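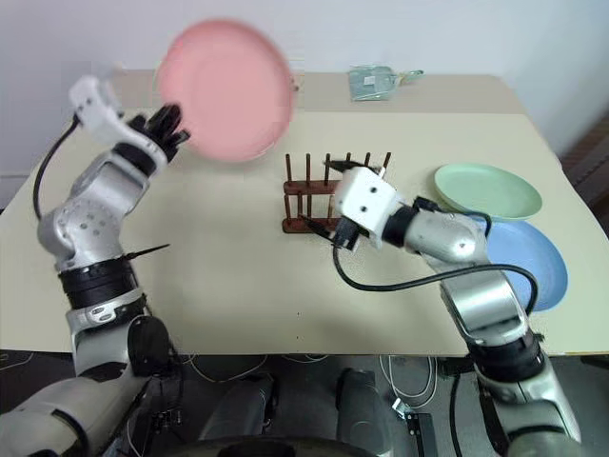
Cornel Enache

August, bench notes, started 7.40 am before the shop got noisy

Oil on kitchen pieces, second go. Last batch went gummy in the corners and two boards stayed tacky for over a week. Blamed the weather at the time. Now think I put it on too thick and walked away.

Offcuts for this round: beech, ash, a bit of cherry Arik had behind the bandsaw. All planed the same morning. Sanded by hand, one face left at 100 on purpose to see how much more it drinks. A lot more. Soaked up the first coat while I was still looking for the second rag.

Mix A - raw linseed, nothing in it. Smells nice, takes forever.
Mix B - tung oil thinned with the orange stuff. Goes on like water, grain comes up fast on the cherry, hardly at all on the ash.
Mix C - walnut oil with beeswax, melted in the old glue pot. Pot was not as clean as I thought, there are specks in it. Strained through a stocking, still some specks. Carrying on anyway.

Wiped back after twenty minutes each time. Should have been fifteen for B, it had started to grab.

Wet test: a drop of water on each face, lid over the top, left through lunch. A marked on all three woods, pale ring, worst on the beech. B fine on cherry, faint ring on ash. C beaded nicely but the wax picks up every fingerprint and I don't like the feel of it. Would do for a spoon.

Grain raising is the real nuisance. Wetted the beech, let it dry, knocked it back, wetted it again, and it was still furry after the third go. Slats and pegs will be worse than flat boards, all that end grain where the plates drip. Anything that holds wet crockery needs the ends done seperately, stand them in a saucer of oil till they stop taking it. Onu does this with chair legs and says overnight. I gave them an hour and the cut ends were still thirsty.

Tried 1000 wet between coats on one ash piece. Lovely to touch, then 2000 on the same piece for the sake of it, couldn't tell the difference with my eyes shut. Waste of paper. Stop at the first one, or well before it for anything that lives by a sink.

Colour - B has pulled the cherry toward a reddish brown already. Kikel want their samples lighter than that, so ash for them, or tell them to wait and see what they get. Need to ring before I cut anything.

Six coats of B on the long cherry strip, one a day, then into hot soapy water and out again every evening. Strip is on the nail by the window, pencil mark on the back. If anyone moves it put it back the same way up please.

Rags outside, flat on the rail, NOT in the bin. Found one balled up under the vice again.

To get: gloves, jam jars with proper lids, more tung if the Elilville place has it in the small tin. Glue pot wants a good scrape.

4.15 pm, beech still tackier than it shoud be on mix A. Leaving it.

Recent entries
Glue squeeze-out on ash, what cleans it
Scraper burr, two ways
Blunt drill bits and torn peg holes
Arik's bandsaw fence, shimmed again
Chair legs for Onu
Damp reading on the back shelf timber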